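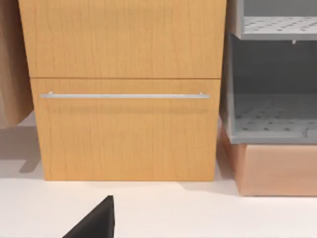
Cabinet design with a nearly full-width bar handle on the lower drawer front.

Report on the visit to the Somell furniture works, Grevotport, July 2020

Members of the Regional Housing Forum were received at the Somell works by the production manager, Anas Gaber. The purpose of the visit was to learn how storage furniture is made for small rented homes, and what landlords should expect of it over time.

The tour began in the timber store, where boards rest for three weeks before cutting. Mr Gaber explained that the firm employs 121 people and makes up to 400 drawer fronts in a shift. Members then saw the edging line and the finishing room. The latter was partly closed for cleaning, and the party viewed it from the gallery.

Discussion over lunch turned to repairs. Several members reported that tenants wait too long for replacement runners and handles. Somell now keeps spare parts for every range sold to housing bodies – a change made in June – and will supply orders of fewer than 100 pieces without a surcharge.

The Forum thanks Mr Gaber and his colleagues for their time. Copies of the price list may be requested from the Forum office, quoting reference 1531. The next visit will be to the Faston joinery at Ağca.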